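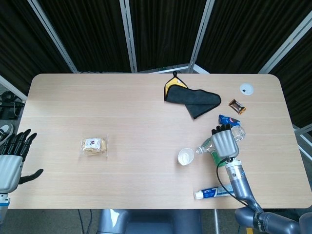 I promised a few of you a proper money post back in April, so get comfortable, because I have a spreadsheet and I'm not afraid to talk about it.

The robot was the easy part to plan for, believe it or not! Jaime Veloso had the grant sorted before I'd finished my coffee, and the purchase order went through without a fuss. What I had left to play with was everything else, and everything else came to $2,024 – a sum that sounded very generous until I started shopping.

The biggest bite was $807 for spare fingertips and a second set of hand cables from Prata. I went back and forth on that one for ages. Judite Teixeira (who ran a similar setup at Skerkska and has been endlessly patient with my emails) told me to buy the spares up front, as shipping takes five weeks and you'll want them on week two. I grumbled, and then I ordered them.

The folding screens came from Dustby, secondhand and a bit heavy to carry, but I love them. Then there's the line I called "groceries", which made our accounts office phone me. It was $53 for toothpaste, snacks, bottled water and paper cups, all things for the hands to practice picking up. I've now put in for the same again every month, under "consumables", and so far the phone has stayed quiet.

Still undecided is the service plan from Nisard. It would eat most of what's left, and I'd been hoping for a better chair. If you've had one of their plans, do write and tell me how it went.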